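**Do I have to sign up ahead of time for the fruit share?**

You don't, although it does help us. If you drop a line to the Plustden office before 9 in the morning, we'll put a share aside with your name on it, and you can wander in whenever suits you.

**How long will everything keep?**

Apples are the patient ones – give them a cool drawer and they'll stay crisp for weeks. Bananas are in more of a hurry, and they hurry their neighbors along too, so store them apart if you'd like things to last.

**Can I freeze what I don't get to?**

Oh, please do! Peel bananas first, slice them, and freeze them flat on a tray for 30 minutes before bagging them up. They make a lovely smoothie.

**Should fruit be washed before it goes in the bowl?**

We'd wait and rinse each piece just before you eat it, as damp skins tend to spoil sooner. 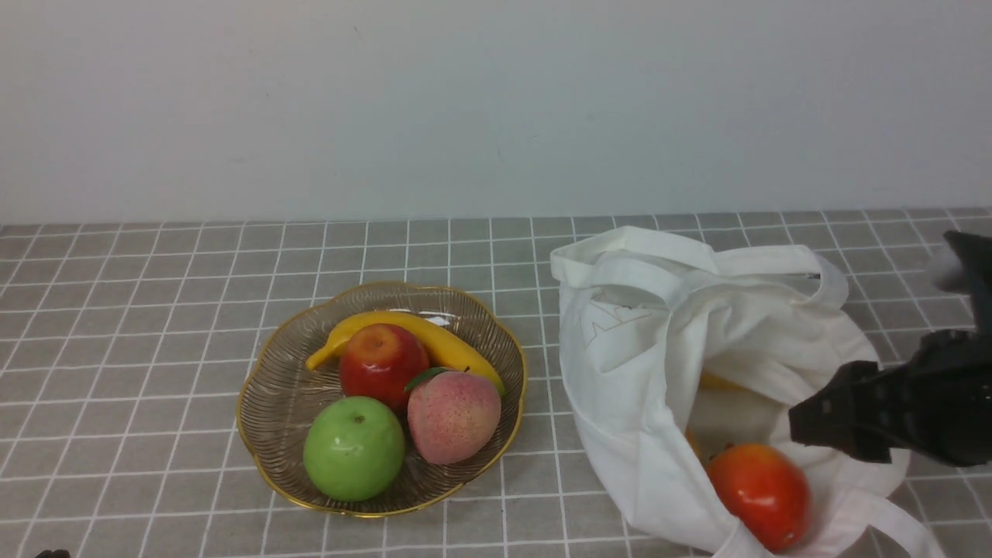
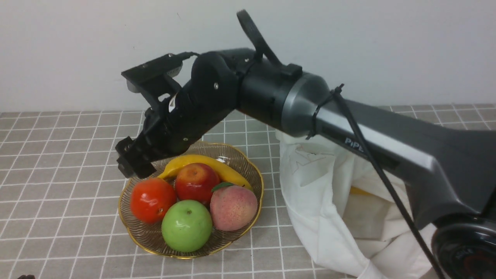

Felicja Głowacki wrote to tell us that pears ripen beautifully in a paper bag on top of the fridge, and that she checks them every evening by pressing gently near the stem.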